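Jolleton to Host Meeting on River Access Rights

Delegates from six countries will meet in Jolleton in October to discuss a draft agreement on public access to water quality records. The text would require governments to release monitoring data within 40 days of a request. 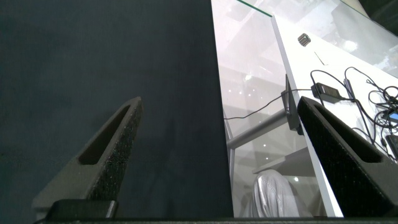

Who can attend the meeting?
Registration is open to residents, community groups and reporters, and there is no fee.

The draft drew 952 written comments during the public review. Most dealt with legal protection for people who report pollution on the Clodia River, said Yakubu Fashola, who is coordinating the talks.

"The wording on protection is stronger than it was in the spring," Fashola said.

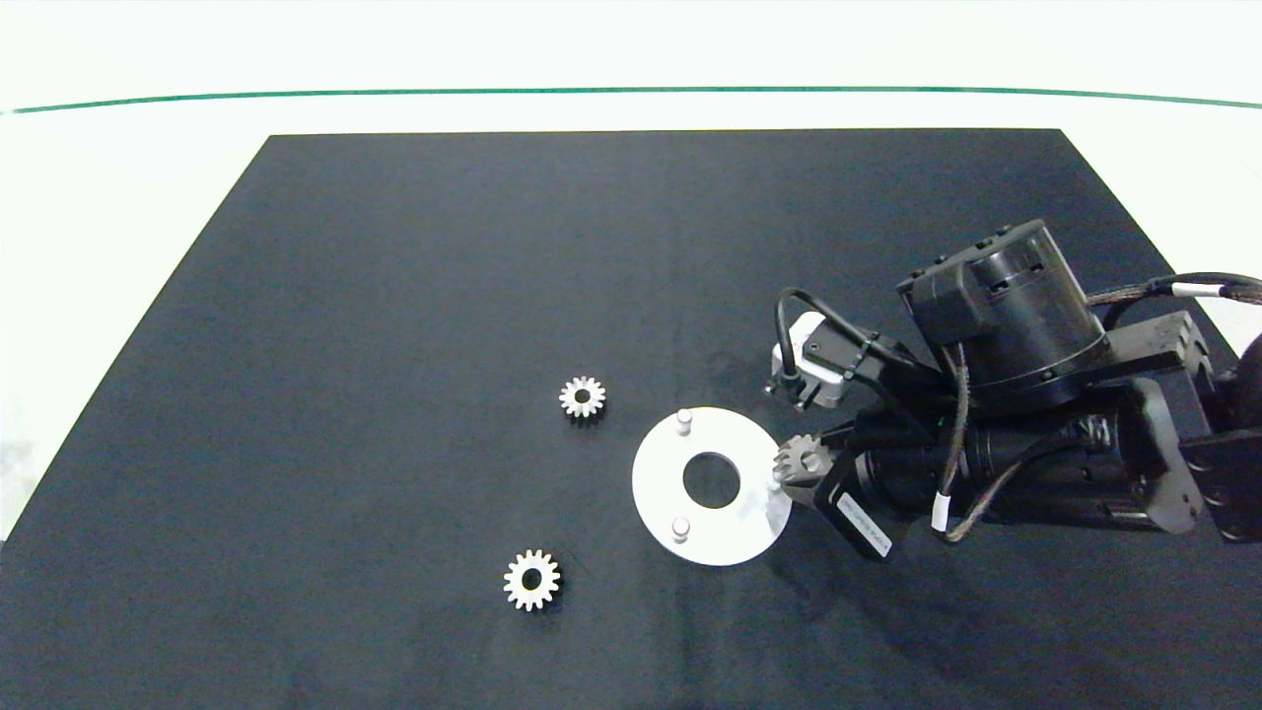

Two small metal gears and a flat white plate on a dark blue cloth.

Jonatan Hägglund will chair the opening session on Tuesday at 9 a.m. The draft and all comments are available at the Jolleton public library.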